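The grip that let go at tray 139

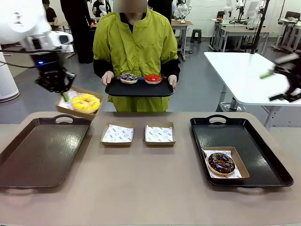

Why would a gripper drop something it has already picked up?
Because the force it was told to hold with can sag over a long run, and if nothing is watching the force, the arm carries on as though the load is still there.

I have been meaning to write up the June fault properly. I sent Elaheh a short version the same evening and it was full of guesses, two of which were wrong. This is the longer one, mostly so I can find it again next time.

The task is the donut serving routine we run on the two-arm setup. The left arm handles paper food trays, the right arm works the other side of the table, and a person deals with the serving trays. We had a target of 200 trays in one session with no manual resets. The best we had done before that was a good deal less, and most of those runs ended for boring reasons such as a crushed tray edge or a planner timeout.

On tray 139 the left gripper opened by itself while the arm was moving. It didn't open wide. The fingers relaxed enough for the paper edge to slide out, and the tray went down on its corner, rolled the donut onto the table and then onto the floor. The arm finished its path and made a very careful placing motion with nothing in its fingers. Then it went back for the next one.

Nothing was damaged. What bothered me was the second part, where it kept going. Mostafa Lamrani was on the serving side and had leaned in to catch the tray, which is what anyone would do. His hand was in the left arm's return path. He pulled back in time and hit the stop button, and the arm did stop, but he was closer to it than any of us are supposed to be while it is live.

So there were two faults, and I'll take them separately.

The gripper

My first guess was heat. The fingers had been cycling for a long time and I assumed the motor driver was cutting current to protect itself. The driver log says otherwise. Temperature was up but well inside limits, and there was no protection event anywhere in the session.

My second guess was the fingertips. The green tips pick up sugar and grease, and a greasy tip on coated paper doesn't hold well. We wiped them and reran the last section and the grip slipped again at nearly the same point in the motion. Wiping them is still a good habit, so it stays on the list, but it wasn't this.

The real cause was the cable. The gripper's data line runs along the outside of the arm, and at the wrist it had been tied down one clip too tight. When the wrist turned past a certain angle the connector was pulled slightly sideways and dropped messages. The gripper firmware has a timeout. If it hears nothing for 30 milliseconds it goes to a default hold, and the default hold was set to a very low force, low enough to be gentle on an empty pair of fingers and too low for a loaded tray. Most of the time the messages came back before the timeout. As the clip worked its way along the sleeve, the gaps got longer.

I found it by holding the wrist at the bad angle and wiggling the connector by hand with the arm powered down and only the gripper live. The message counter froze every time. It took an afternoon to get to that point and a minute to see it.

The fix was to give the cable more slack at the wrist and put a Koltix strain relief on the connector. I also changed the default hold. On lost messages the gripper now keeps its last commanded force and reports a fault.

The arm that kept going

This one is my mistake. The controller had a check for whether the tray was gripped, but it only ran once, right after the pick. I wrote it that way months ago when the motions were short and never went back to it. After the pick, the state just said "holding" until the place step cleared it.

Now the check runs the whole way. Finger position is compared against the width we expect for a folded tray edge, and if it goes outside that band for more than a few samples, both arms stop where they are. I made it both arms on purpose. Elaheh Kordestani pointed out that if one arm has a problem, a person is going to look at that arm and stop thinking about the other one.

We also changed how people work at the table:

Nobody reaches for a dropped item while the arms are live. Let it fall.
The person serving stays behind the table line and keeps hold of their own tray.
A second person stands at the stop button for any run longer than 30 trays.
After a stop, the arms are driven home from the console before anyone clears the table.

Mostafa asked that the first rule be said out loud at the start of each session, because he knew it already and reached anyway. We do that now.

Since then

We have done 2 long sessions with the new settings. The first one stopped early on a false alarm, when a tray had been folded badly and its edge was thicker than the band allowed. I widened the band a little. The second one got to 200 with no drops and one stop, which was a person bumping the table.

Still to do: the same connector check on the right arm, which has the older clips, and a log line that records message gaps even when they stay under the timeout. If we'd had that line in June, I think the gaps would have shown up well before tray 139. I've ordered more strain reliefs and they should get here before the next session.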